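This site uses cookies to remember your reading settings. Accept | Manage

The Deposit

The hall at Brudgate cost 200 for the evening, with another 30 if you wanted the heating on. Refilwe Ngcobo paid for both in May and kept the receipt in her coat.

Her brother had not been home for nine years. He rang from Numidham to say his train was running late, then rang again to say he was on it.

"Who's coming?" he asked.

"Everyone who said they would."

"Is Van Wyk coming?"

"He's bringing the chairs."

There was a long gap on the line. Van Wyk had once lent him the money for a van, and the van had gone into the river. They had not spoken since.

"I could get off at Pistik," her brother said. "There's a bus back."

"There is," she said. "It goes at ten past."

She heard the doors open, and a woman asking if the seat was taken — and then the doors closing.

"Well," he said. "I've missed it now."

She put the phone in her pocket with the receipt and went to find another cloth for the table.

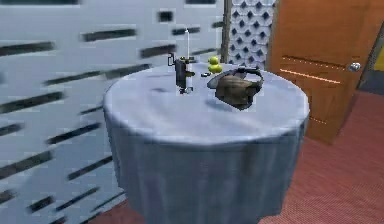
The round table, with its cloth on.

© 2025 | Contact | Back to top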